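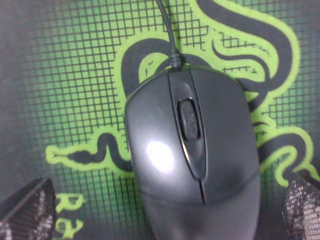
My little cousin wants to know why it's called a mouse when it hasn't got any ears, and whether the wheel in the middle is a nose. Great questions! I asked myself the first one when I was little, and I think the tail settles it. A mouse with a cord has a long, thin tail, and from across a desk it does look a bit like something that might run off with your cheese.

The wheel isn't a nose, sorry. It's for scrolling. Roll it with one finger and the page slides up or down. I tried it on a very long story about the dragons of Goditville, and it took me 40 rolls to get to the end (my finger needed a rest after that).

Then there are the 2 big buttons. The left one is the one you'll press the most – it picks things, opens things and grabs things so you can drag them. The right one usually opens a little list of stuff you can do. Try it on a picture and see what pops up!

But how does the arrow know where to go? Turn a mouse over and you'll often find a small light. Next to it is a tiny sensor, a bit like an eye, taking picture after picture of whatever is underneath. It's super quick. If the specks in the pictures have shifted left, the mouse works out which way your hand went, and the computer moves the arrow to match.

That's why I like a mousepad. Shiny glass is hard for that little eye, as there's hardly anything to look at. A pad gives it plenty of tiny bumps and threads.

Now try drawing your name with one. Mine came out like spaghetti.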